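A las seis y media Odair Guerra encendió las luces de la sala y dejó el cubo junto a la puerta. El gimnasio Nogueira abría a las siete. Tenía dos bicicletas que revisar, y la que más guerra daba era la Cirkari, la que regulaba sola la resistencia según el pulso.

El aviso lo había dejado el turno de noche en un papel: «Se frena sola. El cliente dice que marcaba 200».

Odair no creyó lo de 200, pero tampoco lo descartó. Cuando el sensor leía mal, el controlador obedecía igual: subía el freno, lo bajaba, volvía a subirlo. En Jolham le habían enseñado a empezar siempre por el contacto. Sujetó el manillar con una mano y pasó el trapo con la otra.
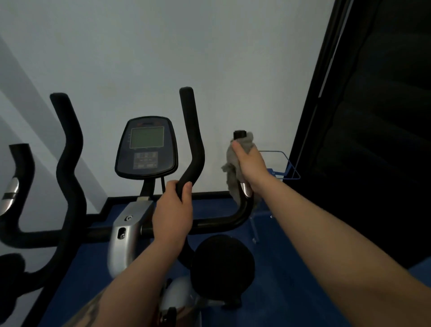
*Limpieza de las empuñaduras, antes de tocar el controlador.*

Después se agachó y buscó el conector del cable. Lo soltó, sopló dentro y lo encajó hasta oír el clic. Apuntó la hora en la libreta.

Luego se sentó a pedalear. Agarró las placas y esperó. La lectura tardó en salir: 70. Siguió cinco minutos más, con la vista en la pared, hasta que notó que el freno cedía un poco y se quedaba quieto.

—¿Ya está? —preguntó la chica de recepción desde el pasillo.

—De momento. Si vuelve a hacerlo, pido el sensor a Zukton.

—En noviembre dijiste lo mismo.

—Y en noviembre lo pedí.

Ella se fue a abrir la persiana. Odair escurrió el trapo en el cubo y pasó a la otra bicicleta.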